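Projects > Product Design > Year 2 > Storage and Sorting

Sorting and Storage of Beaded Jewellery in a Small Bedroom

Project report, Lunach design course, 29 August 2023

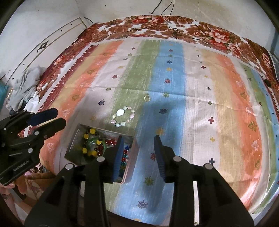 1. Purpose

The project set out to find a storage method for a mixed collection of beaded bracelets, bangles and rings kept in a bedroom with no dressing table. The bed was the only flat surface large enough for sorting, so all work was done on top of a woven bed cover. The collection had been kept in one open plastic box. Strands tangled, and small rings worked their way to the bottom.

2. Requirements

The storage had to fit on a shelf 200 mm deep and 293 mm wide. It had to open from the top, and any item had to come out without lifting another. The spending limit was 300 rupees.

3. Method

Items were taken from the box one at a time and laid on the cover. Bracelets were opened into a loose oval so that the thread and any charm could be checked. Four groups were used:

– large beads, such as the yellow and dark brown loop
– small beads in mixed colours
– stiff bangles
– rings and loose parts

The stripes of the cover served as sorting lanes. This worked for bracelets but less well for rings. A clear yellowish ring placed where the green stripe meets the blue one could be read as belonging to either lane. In later runs rings went into a saucer.

Each run was timed from the first item lifted to the last item placed. A run was stopped if a thread broke.

4. Options compared

Option A was the original box with card dividers. The dividers were cut from a Carier shoe carton and slotted together. They held the bangles upright but bent under the heavier strands.

Option B was a flat tray from Awasthi, a local household shop, lined with felt. Strands stayed where they were put. The tray took up the full width of the shelf and left no space for a lid.

Option C was a hanging roll with cloth pockets. It kept bracelets apart, but each pocket had to be felt by hand to find out what was in it.

5. Results

Option A gave the shortest sorting time. Option B gave the shortest time to find a named item and produced no tangles. Option C was slowest in both tests and was dropped after the second run.

A drop test was added for the tray only. It was slid off the edge of the bed onto a folded blanket. The felt held the strands, while the rings left the tray – a lip of greater height is needed on the front edge.

6. Further work

A version of the tray with a raised lip and a separate ring section will be drawn up in December. The felt should be tested over 1000 lifts for wear. The drawings will be posted to the project folder on Cirkitbridge.

4 shares | 2 comments

Projects Reports Drawings Search Contact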